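How to Follow a Foreign Election Without Speaking the Language

Parliamentary elections in smaller countries rarely get more than two paragraphs in American newspapers. If you want to know what happened and why it matters, you will have to do some of the work yourself. The steps below use the last vote in Plaltska as the running case, but the method works for most places with a parliament and a published count.

You need a browser with a translation tool, a spreadsheet, and a free evening before the vote. Counting night itself can run long.

Step 1. Learn the rules before the parties

Start with the election law, or a summary of it. Write down four things: how many seats there are, how they are filled, what share of the vote a party needs to get in, and who is allowed to form a government afterward.

Plaltska elects 133 members from regional lists. There is no second round. A majority is therefore 67, and you should put that number at the top of your sheet, because every coalition story you read in the following weeks will come back to it.

Check whether the rules changed since the last vote. Plaltska redrew its regions between elections, from 26 to 22, and several foreign reports went on comparing old regional totals with new ones as if the borders had stayed put. If the map has changed, compare national totals only.

Step 2. Make a one-page party sheet

Give each party one row. The columns should be the name in the original language, the usual English name, the leader's office, seats held now, and the parties it has said it will not govern with. The last column is the most useful one and the one most people leave out.

Skip the labels "left" and "right" at this stage. They travel badly. A party that is conservative on church matters may want to nationalize the railroads. Write down positions on two or three live issues instead. For Plaltska these were fuel subsidies, the border treaty, and the powers of the president.

Keep the original spelling next to the English one. You will need it to search.

Step 3. Choose your sources

Pick one state outlet, one private outlet that leans toward the government, one that leans against it, and the election authority's own site. Add a regional paper if you can find one. In Plaltska the port district of Grastodside has its own daily, and it reported the ferry workers' walkout two days before the capital papers mentioned it.

Read the same story in all of them and note what each leaves out. Machine translation is good enough for this. It is weak on headlines, which are often puns or clipped phrases, so open the article before you draw anything from the title.

Save a copy of any page you plan to quote. Government sites are often rebuilt after a change of ministers and old links stop working.

Step 4. Set up for counting night

Convert the poll closing time to your own time zone and write it down. Plaltska votes on a Sunday and the polls close at 8 p.m. there, which is early afternoon on the East Coast. Look up whether the clocks change that weekend.

Open the results page in one window and your sheet in another. Turn off automatic translation on the results page, since it sometimes scrambles tables. Plug in the laptop and your phone before the first numbers come out.

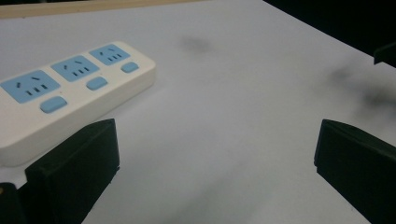
Power strip on the table.

Find out which areas count first. In most countries small rural stations report early and large cities report late, so the first totals tilt toward whoever is strong in the countryside. In Plaltska there were 3647 polling stations, and the results page showed how many had reported. Record that figure each time you record the totals. A party share without it tells you very little.

Make a note every half hour. Do not try to log every update.

Step 5. Read the exit poll with care

An exit poll is a survey, and it has a margin of error like any other. Look for who paid for it, what time interviewing stopped, and whether it covers votes cast abroad. If a party is within a point of the entry threshold, treat its seats as undecided until the count is nearly done. One small party falling short can hand several seats to the larger ones.
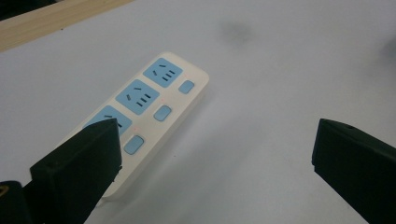 Wouldn't the late votes from abroad change this too, a reader asked after an earlier version of this page, and should they go in a separate row? Yes to both. Many election authorities add them last, sometimes days later, and they can lean heavily one way. Give them their own row and leave it blank until there is an official number.

Step 6. Work out the possible coalitions

Once seats are settled, list every combination of parties that reaches the majority. Then go back to the last column of your party sheet and strike out any that include two parties that have ruled each other out. You will usually be left with two or three.

Do not throw the struck ones away. Promises made in a campaign are often dropped in the second month of talks. Move them to the bottom of the sheet and date any statement that suggests a change of mind.

Watch for support deals, where a party votes for the government without taking ministries. They seldom appear in English reports and they explain a lot of governments that seem to be short of votes.

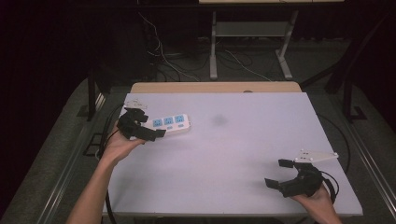

Marchetti wrote in to say that the speaker's chair should be tracked as well, as it is often the first post traded and shows who is talking to whom before any deal is announced. That has been added to the sheet layout. Put it in a row under the coalitions, along with the chairs of the budget and defense committees.

Step 7. Keep going after the headlines stop

Foreign coverage tends to end when a prime minister is named. Set a reminder for the confidence vote and another for the first budget. Compare the votes cast with the seats each partner holds. Missing votes are worth looking up by name, if the parliament publishes the roll.

Common problems

The totals do not add up to 100. Check whether blank and spoiled ballots are included. Countries differ on this.

Two outlets give different seat counts. One is probably projecting and the other reporting. Look for the word in the original.

A party has vanished from the table. It may have run on a joint list under another name. Search the original spelling from your party sheet.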